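Truline 5 cordless vacuum, four months in

Bought this in April after the old Hollenstein finally quit (smell of burning, then nothing). Wanted something light for stairs. Two flights, carpet runner, a dog that sheds all year. Quick review because I keep getting asked about it and I'm typing this between loads of laundry.

Weight first. Good. Light enough to carry up one-handed and not hate it by the top landing. Balance is a bit nose-heavy with the long tube on, fine with just the short nozzle. My wrist complained the first week and then stopped.

Suction. Three settings. Low is for crumbs, forget it for hair. Medium does most of the house. High is properly strong but eats the battery, I get two rooms and the hallway and then the light starts blinking. The box makes it sound like you'll do the whole place on one charge. You won't, not on high.

Noise is ok. Dog leaves the room but he left the room for the old one too.

The bin is my main gripe. It's small. I empty it twice on a full clean, and the release catch is right where your thumb goes when you pick the thing up off the charger. Dumped a full bin on the kitchen floor in week one. And again in June. Badgate sell a clip-on guard for the catch, I bought it, it helps, it should of come in the box.

Brush roll: hair wraps round both ends. Slides out from the side with a coin, cut the hair off, slide back in. Five minutes job. On the Hollenstein you needed a screwdriver and a lot of patience, so this is a big step up.

Stairs, the reason I bought it. The small powered head is great. Gets right into the back corner of the tread where the runner meets the riser. Does not like the bare wood edge as much, it sort of skates and flicks grit down to the next step. So work top to bottom. Took me longer than I'd like to admit to work that out. 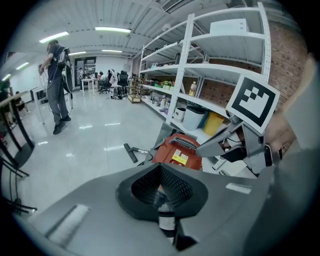
Filter is washable, once a month, and then they want it left a full day to dry. Get a spare. The Gondora one fits and costs less than the official one, can't tell any difference.

Wall dock is flimsy. Two screws, thin plastic, and the vacuum hangs a little crooked on it. Charges fine though. I moved mine to inside the closet door so teh crookedness doesn't bother anyone but me.

Customer service: emailed once about a rattle in the tube. Got a reply from a Leopold Schnyder the next morning, new tube came in 4 days, no arguing. Reference number 3213 if that means anything to anybody over there. Really can't fault that part.

Would I buy it again, yes, for stairs and a small house. Bigger place or more than one dog, get something with a proper bin, or at least a second battery. Will update if the rattle comes back.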